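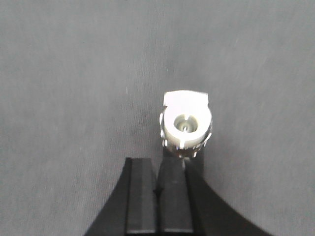
Small Parts, Long Waits

Home & Trade > Plumbing

Print this article | E-mail this article

May 21, 2001

The shutoff valve under a bathroom sink has one job and is seldom asked to do it. When it is finally turned, the packing has often hardened and the stem weeps. Replacing the packing takes a few minutes. Finding the right packing nut for a valve made by a company that closed decades ago can take most of a month.

Leopold Pfister has run the parts counter at Montes Supply in Studton for long enough to have outlasted 2 changes of ownership. Behind him are 600 drawers of stems, seats, bonnets and adapters, sorted by maker and then by thread. Customers are asked to bring the old part. A sketch is accepted if it gives the outside diameter and the thread count.

"Thread pitch is where people go wrong," Pfister says. "They match the diameter, it starts for a turn and a half, and then they put a wrench on it."

Brass is soft. A mismatched male thread will cut its way into the valve body, and the body is then scrap. Pfister's rule is that a correct part should run in by hand for at least 3 full turns before it meets any resistance. He keeps a set of thread gauges on a chain at the counter, and customers may use them.

Older houses in the Bevosmont section of town are the hardest to supply. Many were plumbed with Uvham valves, which used a stem thread of the maker's own. Montes bought the last of the Uvham stock at a liquidation sale and has 400 stems left. Seats for the same valves ran out last August.

Olanrewaju Shehu, a plumber who works mostly in Bevosmont, no longer repairs them. He cuts the supply line back to clean copper and fits a quarter-turn ball valve, which has no packing nut to tighten and closes with a short throw of the lever. The labor costs more than a repair would – on a good day, twice as much – but he is not called back.

Pfister does not argue with the method, although he notes that a stub cut too short leaves no room for the next repair. He recommends leaving enough straight pipe for a second fitting. He also recommends turning every shutoff in the house fully closed and open again twice a year, then backing the handle off a quarter turn.

Print this article | E-mail this article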